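Two arms, one tray: a shared planner for sorting toy blocks
Project report by Maya Masri and Bram Baert, Ferkamberg

What we wanted to build

Our software is called Mirnow. It decides which of two robot arms should pick up which toy block, and when, so that both can work over the same table without getting in each other's way. We started in June knowing very little about motion planning, and we have loved nearly every minute of it (the Saturday we spent hunting for a swapped minus sign is the exception).

How it chooses a block

Every block the camera software finds gets a score for each arm. Reach counts most, then how much its neighbours crowd it. A block lying apart from the rest scores well; one wedged against two others scores badly and usually has to wait its turn.

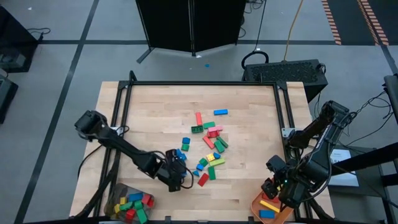 Sharing the tray

Choosing was the easy half! Both arms want to be over the orange tray at once, and our first planner simply stopped one of them until the other had gone home, so we spent a lot of time watching an arm do nothing. Now the tray is a zone that an arm books for a short stretch of its path. The second arm may come right up to the rim and wait there.
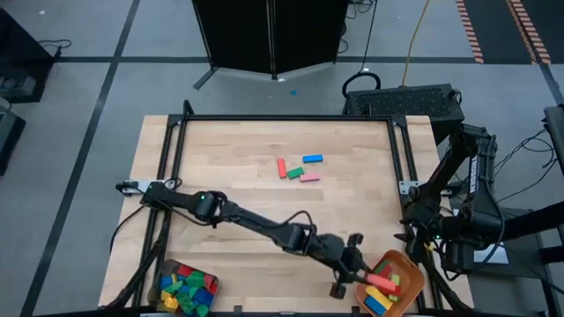
Figure 2. Both grippers at the tray, with four blocks in a loose cluster further back on the table.

Results

We logged 846 planning requests. The planner found no safe path in 42 of them, mostly where blocks lay close together. A typical plan takes 181 milliseconds, which felt wonderfully quick after our first version.

Still to do

Bram wants to re-plan while an arm is moving. Maya would like the scoring to look four picks ahead.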